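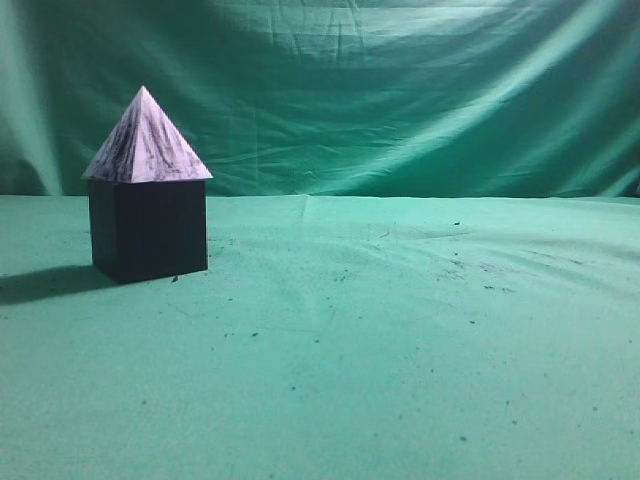
Hi, I'm Gráinne Costello, and I build online shops for people who'd much sooner be doing something else. Tack and saddlery, mostly, plus plant nurseries, fishing gear, a bloke who re-strings tennis racquets. If you sell it and it fits in a satchel (or on a pallet, we've done pallets), I can probably help you sell it on the web.

Branell is the name on the invoices. It doesn't stand for anything! My first business name was taken, so was my second, and by then I'd paid for a phone line and wanted to get on with it.

## How it started

I ran the counter at my aunt's craft supply shop for a long time before I ever touched a website. She had 450 products in a ring binder, each with a price in pencil, and when customers rang up from out of town I'd read the binder to them down the phone. One winter I put the whole lot online with a free template and a lot of swearing. It looked awful. The colours were wrong, the postage calculator charged everyone for Tasmania, and the "add to cart" button was the same grey as the background.

It still took 60 orders in the first month, though, and I was hooked.

After that the shop two doors down wanted one, then their cousin did, and I slowly worked out that I liked the back end of a shop more than the front. Stock levels, tax settings, what happens when somebody orders three of a thing and you've got two. I know that's a strange thing to enjoy.

## Who you'll be dealing with

There are five of us now. You'll get a real name on every email and you can ring whoever signed it.

- **Me (Gráinne)** — first calls, quotes, and anything to do with moving you off an old platform.
- **Carola Eichhorn** — design and templates. Carola will ask what shops you like buying from and then ask you why, twice.
- **Kobe Dekker** — development. Payment gateways, shipping rules, the bits that break at midnight.
- **Kieran Dolan** — product data. Send him your spreadsheet in whatever state it's in, he's seen worse.
- **Kevin Ní Bhriain** — support and training, and the voice on most of our how-to videos.

We work out of two rooms above a bakery, which has been terrible for all of us. Visitors are welcome, but please ring first because the street door sticks and somebody has to come down and lean on it.

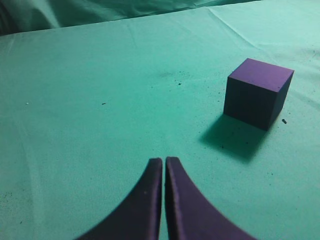

Most of our shops run on one of two set-ups. Killetti is our ready-made theme, and it's the one I'd steer you to if you've got fewer than 500 products and don't need anything peculiar at the checkout. You choose the colours and the fonts, we load your stock, Carola tidies up the home page and you're away. Clonon is the bigger one. It handles trade pricing, multiple warehouses and customers who want to pay on account, and it takes longer to set up, so I won't sell it to you if you don't need it. I've talked plenty of people down to Killetti and I'll happily do it again!

We also look after shops that other people built. If your developer has moved on and you're not sure who has the passwords, that's a very normal phone call for us and you needn't be embarrassed about it. Bring whatever you've got and Kobe will have a poke around and tell you what's worth keeping.

## A few things we're stubborn about

You own your shop. The domain is registered in your name, the hosting account is yours, and if you leave us we hand over the files and the logins and wish you well. A couple of clients have left and come back, and there were no hard feelings either way.

We quote a fixed price. If I've underestimated a job (it happens, usually with freight), that's my problem and you pay what I said you'd pay.

We don't load up your site with extras. Every add-on is another thing to update, and I've opened up shops with 143 of them installed, half switched off and the other half arguing with each other. When the template already does the job, we leave it alone.

And we train you properly. Kevin will sit down with you, in person or on a call, until you can add a product, run a sale and issue a refund without ringing us. You can still ring us. He likes the company.
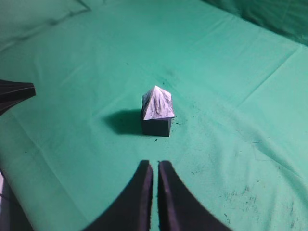 ## Getting in touch

Ring or fill in the form on the contact page, whichever you prefer. It helps if you can tell me what you sell, how many products you've got, how you're posting them at the moment and whether you already have a website. If you don't know the answer to one of those, leave it blank and we'll sort it out together.

I answer new enquiries myself, generally by the next working day. April is our busiest month (everyone wants to be live before the end of the financial year, fair enough), so if you're planning a launch for then, give me a yell early and I'll pencil you in.

Cheers,
Gráinne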